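Search this site Search Type and hit enter

The Tumora reissue finally has a track list, and I have been through it a few times now with the original next to me. If you have followed this blog for a while you know I have been waiting on it since the label first mentioned it in August.

The short version is that disc one is the album as it came out, remastered, and disc two is 23 tracks of demos and outtakes. Of those 23, I count nine that have been on bootlegs for years. Seven more are instrumentals or early mixes of songs from disc one. That leaves a handful of songs most fans won't have heard in any form, and one of them is "Lamont," which the band played live a few times and then dropped.

"Lamont" is the reason I'm buying it. The only copy I have is an audience tape where you can hear a man ordering drinks through the whole second verse. If the studio version has the long piano ending, I'll be happy with the rest of the set whatever it sounds like.

My bigger complaint is the price. The deluxe box is limited to 300 copies and comes with a book, a poster and a reprint of the tour program. The plain two-disc version has the same music but leaves off the liner notes, so you don't find out who plays on what. I don't see why the notes couldn't go in both. They are a few pages of text.

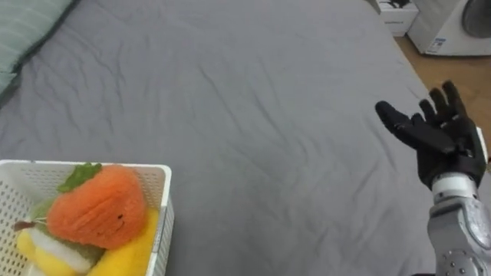
Heather MacKinnon wrote to me that I'm being too hard on them about the notes, and that the label put them up as a free download for the last reissue a month after it shipped. She also thinks "Lamont" will turn out to be the rehearsal take, with no piano at all. I hope she is wrong about the second part. I had forgotten about the download.

There is also the question of the mastering. The first reissue on Clarker was very loud, and the quiet songs suffered most. "Tarkari" opens with just a guitar and a vocal, and on that pressing it comes in at the same level as the full band two minutes later. Lewis Pringle is credited with the new transfer. I liked his work on the live album, where he left the gaps between songs alone and didn't scrub out all the tape hiss. So I'm fairly hopeful there.

What I would have left off is the remix. There is one at the end of disc two, roughly eight minutes long, with new drums on it. It's a song that had perfectly good drums already. I'll listen to it once.
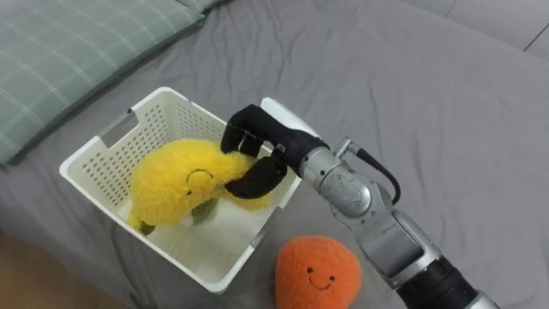
Pillow, laundry basket and a yellow plush toy on the bed.

I've ordered the plain version for now. If the notes don't show up online I may look for a used copy of the box, although with so few made I don't expect it to be cheap. I'll write up both discs once I've played them through, starting with "Lamont."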